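How to clean the dust out of an old desktop

My old tower had been wheezing for weeks, so over the holidays I finally cleaned it – 40 minutes, start to finish!

Shut it down, unplug everything and hold the power button for 15 seconds. Then take it outside or into the garage (trust me, the dust goes everywhere).

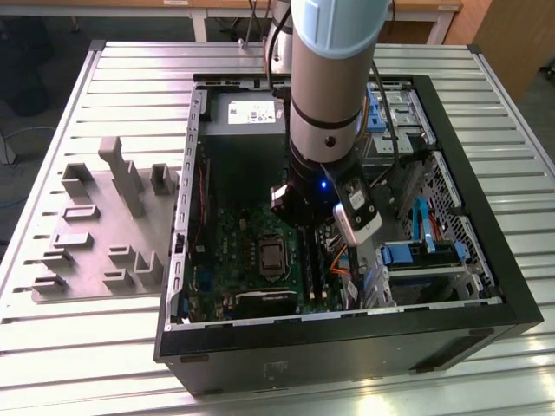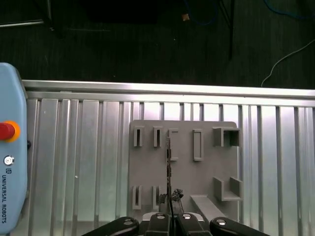
Canned air is all you really need, in short bursts, with the can upright. I lay the tower on its side with the panel off, like the black one in the first photo, so the motherboard faces up and I can see what I'm doing. Hold each fan still with a finger while you spray.

Wipe the filters with a damp cloth and let them dry – I gave mine 14 hours, which was probably overkill. Then close it up, plug it in and listen.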